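3.2 Stimulus Objects and Table Surface

The objects used in the sorting sessions were chosen from a larger household set assembled by Sethi for earlier work on how people name everyday things. That set included kitchen tools, packaged foods, fruit, toy food and small cloth items. For the present study we kept only the items that could be laid on a table without a stand and that a seated adult could pick up with one hand. After this step 17 items remained. One was later dropped when its outer layer began to split along the seam, and the analyses in Section 4 are based on the other 16.

Items were placed in one of three groups before the sessions began: plainly real, plainly toy, and mixed. The mixed group is the one of main interest. It holds objects whose shape and color suggest a food but whose surface does not settle the matter at normal viewing distance. Raters working from the seated position gave these objects names such as "lemon," "toy lemon," "fruit" and "yellow thing," often changing their answer when the same object was shown again. Rater agreement was high for the first two groups and low for the third, as intended.

Yellow objects were kept in the mixed group for a further reason. In the pilot sessions held in May, red and green items were named quickly, and raters tended to rely on color alone. Yellow items drew more comments about shape. A lumpy outline was mentioned often, both by raters who thought the object was real and by those who thought it was a toy, which suggests that outline by itself does not carry the decision. The written comments are reported by item in the appendix.

All items were shown on a plain white tabletop. White was preferred over the gray cloth used by Niazi because the cloth held folds from storage, and several pilot raters described the folds when they had been asked to describe the object. The white top has its own costs. Pale items lose part of their outline against it, and shadows become a cue to height and weight that the cloth had partly hidden. We did not try to remove shadows by adding lamps. The room lighting was left as it is during ordinary working hours, and the resulting shadows were treated as part of the display.
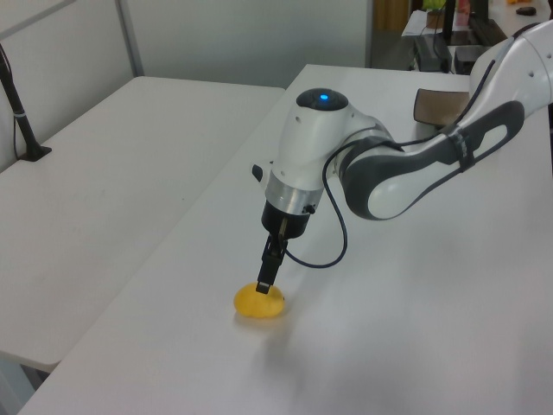 Figure 2. Yellow object from the mixed group on the white tabletop, with the second table at left.

The object in Figure 2 shows the difficulty well. Its form is roughly oval, and its color shifts between yellow and orange over a surface with a slight gloss. Mottling of this kind is common on ripe fruit and is also found on printed or painted toys. The shadow is soft and faint and gives little help. Raters who were allowed to handle the object after the naming task were asked to name it a second time, and both names were entered on the same sheet so that changes could be traced to touch.

Placement followed a simple rule. Each item was set down flat and left in whatever position it came to rest, with no turning to show a preferred side. The Cano protocol asks that each object be shown from its most typical view, and we followed that advice in the pilot. It was set aside for the main sessions because the typical view of a fruit often includes the stem end, and the presence or absence of a stem decided the answer for many raters before they had looked at anything else.

The second table was used to hold record sheets and items between trials. It stands next to the main table with a narrow gap between them, and its top is slightly lower. Raters were told that anything on the second table was not part of the task. Marks and smudges on the white surfaces were wiped where possible between sessions, but some remained, and we found no sign in the comments that raters had taken them for part of an item.

Item labels were not attached to the objects. Each item was known by a short code on the record sheet, and the codes were assigned in the Traston list order so that the present results can be compared with the naming data collected there. Two codes were entered in the wrong order on 9/11/18. The error was found during data entry, and the affected rows were corrected against the original sheets before any scores were computed. A copy of the corrected list is stored with the Stullura materials and may be requested from Uzma Sethi.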